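Progress report to Loretta Tran, Woseo fund — May
From: Gunnlaugur Lund
Project: Lumanlan (turn-based strategy, PC)

You asked for plain news on whether the second grant payment is buying a better game. My answer is partly. The campaign runs from start to finish, but I'm not convinced that the last third is worth reaching.
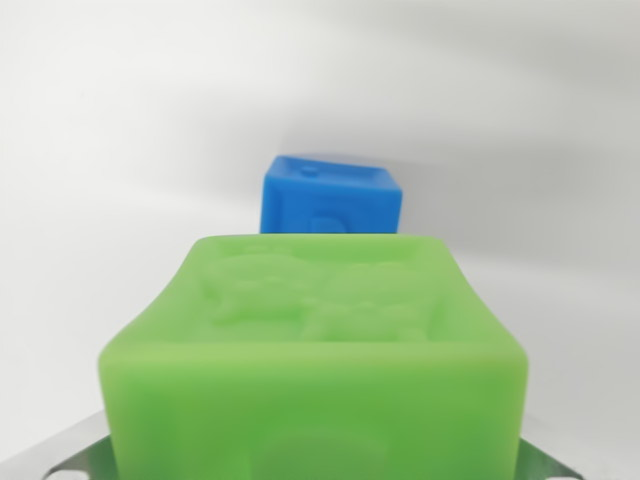
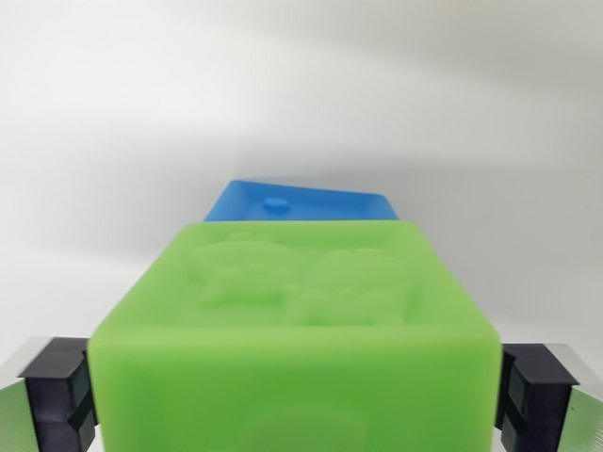 ## Where the build stands

- All 6 provinces load, save and can be lost. Brurnden is still the only one where losing feels like the player's own fault.
- The harvest system is in. It works as designed, and I have doubts about the design. Most players set the tax once and never open the screen again.
- Sieges now finish in up to 31 turns. That is shorter than before and still too long for what happens in them.
- Diplomacy is late. Rival lords accept a treaty and then march on you the next turn. The team calls this treachery — I call it a bug until somebody shows me the rule behind it.

## Playtest at Stitthorpe

We had 28 players over the sessions. The comments were kind, as they usually are when people have been given a free lunch, so I would put more weight on the save files. Plenty of players stopped soon after taking their second province. Those who carried on mostly built the same army of archers and walked it east.

The new tutorial did better than I expected. Fewer people asked how to end a turn. Supply lines remain a mystery to almost everyone, including one of our own programmers.

## Money and time

Spending is within the agreed budget, mainly down to the second artist starting late. I wouldn't count that as a saving, as the portraits still have to be drawn.

The plan shows 6 weeks for balancing. I think that figure was chosen to fit the release window, and I'd like to go over it with you before it is repeated to anyone else.

## What I'd ask for

1. Agreement to drop naval battles from the first release. They exist on paper only.
2. A decision on the spoken dialogue by Wednesday, so the studio booking can be kept or let go.
3. No public trailer until the rival lords can keep a treaty for longer than one turn.

The current build is on the usual drive. Start in Brurnden and turn the advisers off.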